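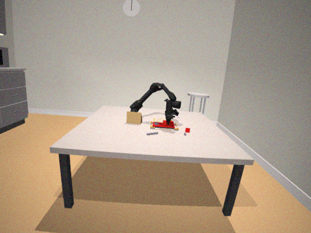
Leif Tveit

Betreff: Re: [tonleute] Preis für Hernov, Frist und Begründungstext
Datum: 5. Juni 2021

Liebe Liste,

ich zitiere die Anfrage der Jury noch einmal, damit auch die mitlesen können, die ihre Mails nach Länge sortieren und von unten löschen:

> Hallo zusammen,
>
> der Verein vergibt im Herbst wieder den Ehrenpreis für das
> Tonhandwerk im Film. Im engeren Gespräch ist die Mischung von
> »Hernov«. Wir bräuchten bis Monatsende
>
> a) eine Begründung von höchstens 1000 Zeichen,
> b) eine Liste der Beteiligten in der Reihenfolge des Abspanns,
> c) einen Ausschnitt, der ohne Vorrede funktioniert.
>
> Wer war dabei oder kennt den Film gut genug? Und kann uns jemand
> sagen, ob die Kinofassung oder die Festivalfassung gemeint ist? Hier
> gehen die Erinnerungen auseinander.
>
> Mit Gruß aus der Jury

Ich war dabei, jedenfalls bei der Endmischung, und fange mit der letzten Frage an. Gemeint ist die Kinofassung. Die Festivalfassung ist jene, in der im dritten Akt die Atmo der Fähre fehlt, weil Flarkside sie uns in einer Abtastrate geschickt hatte, die unser Pult für einen Scherz hielt. Auf dem Festival wurde die plötzliche Stille als mutig gelobt. In einer Besprechung stand etwas von der »Verweigerung des Meeres«. Ich habe den Ausschnitt damals ausgeschnitten und ins Studio gehängt, wo er bis heute neben dem Belegungsplan klebt. In der Kinofassung ist das Meer wieder da, und kein Mensch hat es erwähnt. Trotzdem bitte ich darum, diese zu nehmen, sie ist die fertige.

Zu a). 1000 Zeichen sind knapp, wenn man niemanden beleidigen will. Mein erster Entwurf hatte 1491, und darin kam der Regisseur noch gar nicht vor. Ich habe dann die Adjektive gestrichen und war fast am Ziel. Vorschlag für den Kern, Kritik bitte an die Liste und nicht an mich privat:

»Die Mischung von Hernov lässt ihren Figuren Platz. Dialoge bleiben verständlich, auch wo sie leise sind, und die Geräusche erzählen, was die Bilder aussparen: das Haus vor der Stadt, den Verkehr, der nachts aufhört, den Nachbarn, den man den ganzen Film über nur hört. Die Musik setzt spät ein und geht früh.«

Der Satz über die Musik ist eine Höflichkeit. Sie setzte spät ein, weil sie spät kam. Der Komponist lieferte im Februar, da waren zwei Rollen schon abgenommen, und wir haben sie nicht wieder aufgemacht. Dass der Film dadurch gewonnen hat, würde ich unterschreiben, aber ich möchte nicht, dass sich daraus eine Arbeitsweise entwickelt.

Das Wort »immersiv« habe ich vermieden. Wer es wieder hineinschreibt, möge seinen Namen dahintersetzen.

Zu b). Die Reihenfolge des Abspanns ist leider die falsche. Salminen steht dort als zusätzlicher Geräuschemacher und hat in Wahrheit beinahe alles gemacht, was Füße hat. Der im Abspann an erster Stelle Genannte war vier Tage im Haus, davon einen wegen der Kantine. Ich weiß, dass wir uns an den Abspann halten, weil sonst jeder Preis in einem Rechtsstreit endet. Ich schlage vor, dass wir die Liste abgeben wie verlangt und Salminen in der Begründung namentlich erwähnen. Das kostet acht Zeichen plus Leerzeichen und wäre das Mindeste. Die Schritte auf der Kellertreppe sind von ihm, ebenso das Geräusch, bei dem im Kino immer jemand nach seiner Tasche greift.

Ukier, das Mischstudio, möchte übrigens ohne Zusatz genannt werden. Also nicht »Ukier Studios«, nicht »Ukier Ton«, einfach Ukier. Darüber wurde dort offenbar länger beraten als über die neue Lüftung, die man in Regie 2 inzwischen auf jeder leisen Stelle hört.

Zu c). Der Ausschnitt. Bei der letzten Verleihung haben wir eine Verfolgungsjagd gezeigt, und der Saal hat geklatscht, weil es laut war. Die Kollegin, die den Preis bekam, hatte ihn für etwas anderes verdient. Ich bin deshalb für die Küchenszene: zwei Leute, ein Wasserhahn, ein Kühlschrank, der mitten im Satz ausgeht. Sie dauert ungeschnitten vier Minuten, und man kann ohne Verlust nach der Frage mit dem Schlüssel einsteigen. Dann sind es noch 14 Sätze Dialog bis zum Schnitt auf die Straße. Vorrede braucht es keine, und wer den Film nicht kennt, hält die beiden eben für ein Ehepaar. Im Film sind sie Geschwister, aber das hat beim ersten Sehen auch die Hälfte von uns nicht gemerkt.

Einen Haken gibt es. Der Saal, in dem die Verleihung stattfindet, hat eine Anlage, die unterhalb einer gewissen Lautstärke gar nichts tut. Sie ist für Ansprachen gebaut. Der Kühlschrank fällt da vollständig unter den Tisch, und ohne den Kühlschrank ist die Szene nur ein Gespräch über Abwasch. Kann jemand, der in der Nähe wohnt, vorher einmal hingehen und mit der Haustechnik reden? Ich habe es beim letzten Mal versucht und bekam die Auskunft, man könne »den Bass reinmachen«. Er war dann drin, den ganzen Abend, auch in der Rede des Kulturdezernenten.

Falls wir bei dieser Anlage bleiben müssen — und ich fürchte, so wird es kommen —, würde ich eine eigene Abspielfassung des Ausschnitts machen, mit angehobenen Atmos. Reine Lehre ist das nicht. Die Mischung, für die wir den Preis vergeben, wäre dann eben die eine, die an dem Abend nicht zu hören ist. Mir wäre es immer noch lieber als der Zusammenschnitt mit Musik, den die Presseabteilung des Verleihs schon angeboten hat. Er dauert 30 Sekunden und enthält fünf Türen.

Noch offen:

Wer schreibt an den Verleih wegen der Freigabe? Flarkside hat nur die Rechte am Ton, so seltsam das klingt, und für das Bild müssen wir woanders fragen.

Wer spricht die Laudatio? Ich nicht. Ich habe den Film mitgemischt und außerdem vor Publikum eine Neigung, über Nachhallzeiten zu reden. Es wäre gut, wenn es jemand macht, der im Februar nicht mit uns im Studio saß und daher noch freundlich über alle Beteiligten denkt.

Hat irgendwer die Mischprotokolle der Rollen drei und vier? Bei mir liegen sie nicht, bei Ukier angeblich auch nicht. Die Jury hat nicht danach gefragt, aber sie fragt erfahrungsgemäß am letzten Tag.

Und eine Bitte zum Verfahren. Beim vorigen Mal haben wir auf dieser Liste so lange über das Komma im zweiten Satz diskutiert, dass die Begründung am Ende von jemandem verfasst wurde, der den Film im Zug auf dem Telefon gesehen hatte. Sie war nicht schlecht, aber es stand darin, der Film sei in Mono. Ich schicke deshalb den vollständigen Text am Donnerstag herum, und was bis Sonntagabend nicht beanstandet ist, geht so hinaus. Beanstandungen, die länger sind als der Text, lese ich erst danach.

Grüße aus der Regie
Leif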